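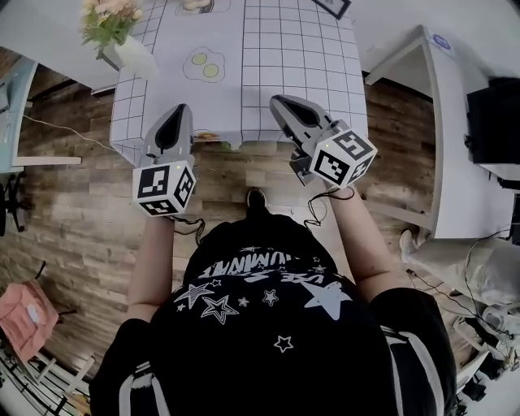 *Both hands busy at the table.*

# How to get through an in-tray exercise

I've sat three of these now (two for jobs I got, one for a job I very much didn't), and people keep messaging me to ask how you prepare for one, so I'm putting it all on one page.

An in-tray exercise is the bit of an assessment day where they give you a pile of letters, emails, phone messages and reports, tell you that you're the new manager of somewhere, and leave you alone with it. Some employers do it on a computer and call it an e-tray. The paper version is a bit more friendly, I think, as you can spread it all out. Either way you have to decide what matters, say what you'd do about it and usually write a reply or two before time is up.

My first was for a trainee post at Puleck, and I made a right mess of it. I started with the top sheet, wrote a lovely long answer to a man complaining about parking, and then found a note near the bottom saying the car park had been sold. So that was my lovely answer in the bin!

## Step 1: Read the instructions twice

I know, I know. But the instructions tell you who you are, what today's date is in the story, who works for you and what you have to hand in. All of that changes your answers. If the story says you're off on leave from tomorrow, then anything due next week has to go to someone else today.

Write three things at the top of your rough paper:

- your job title in the story
- the date in the story, and when you're next away
- exactly what has to be handed in at the end

If there's a staff chart, keep it beside you the whole time. Half of the exercise is working out who can do what.

## Step 2: Skim the lot before you write anything

Go through every item quickly. Don't answer any of them, however tempting. Number each one in the corner if they haven't been numbered for you, and put two or three words next to it: "angry supplier", "rota gap", "boss wants figures".

While you skim, look for pairs. There are nearly always items that talk to each other – a complaint near the top and the explanation further down, or two meetings booked for the same hour. When you find a pair, write each number on the other sheet. It takes no time and it's where a lot of the marks are hiding.

On a computer you can't scribble on anything, so do the same on your rough paper with a line per email. Check whether new emails are going to arrive while you work. In the Flokgate one they kept popping up, and one of them cancelled something I'd just arranged. Very annoying, but at least I'd been warned.

## Step 3: Sort into four piles

Everyone has a version of this. Mine goes:

1. **Important and due soon.** Do it yourself, first.
2. **Important but it can wait a bit.** Put a date on it.
3. **Due soon but not very important.** Hand it to somebody, with a clear note.
4. **Neither.** File it, or leave it to the end.

The trap is pile three. Things marked URGENT in big letters are often only urgent to the person who sent them. Ask yourself what would happen if it was left until tomorrow. If the answer is that someone gets a bit huffy, it's a three. If somebody could get hurt, or you'd lose a big customer, it's a one.

## Step 4: Write what you'd do and why

For each item I write a line or two in the same shape: action, who, by when, reason. Something like this:

> Item 7. Ask the deputy to cover the front desk tomorrow morning. Email her before lunch today. The desk can't be left empty and she's the only other person trained on it (see item 12).

You can see the markers would have an easy time with that. They can't give you credit for something clever that stayed in your head, so do get the reason down, even when it seems obvious to you.

Handing things over is fine, by the way. I used to worry it looked lazy. What does look bad is passing on something private, like a staff complaint, to a person who shouldn't be reading it.

## Step 5: Do the long reply

Most exercises want one longer piece, often a letter to a customer or a summary for your boss. Leave proper time for it. The practice pack I used said no more than 2,000 words, which panicked me until I realised that was a limit and a page and a half would do nicely.

Keep it plain. Say what's happened, say what you're going to do, give a date. Be polite, don't promise money you haven't been told you can spend, and read it back for silly spelling.

## How to practise at home

My friend Benedicta Dogbe and I made packs for each other, and I'd really recommend it. Take a dozen old emails, change the names, slip in one clash and one red herring, then swap. Making one teaches you as much as sitting one. We set ours in a made-up sports centre called Udgate, and I got very attached to it.

Do at least one against the clock with your phone in another room. I split the time like this: a quarter for reading, half for the items, and whatever's left for the long reply and checking.

If you're asked to talk it through with an assessor afterwards, don't be scared to say you'd now change something. I said I'd put item 4 too low, explained where I'd move it to, and the assessor just nodded and wrote it down. That was one of the two I passed.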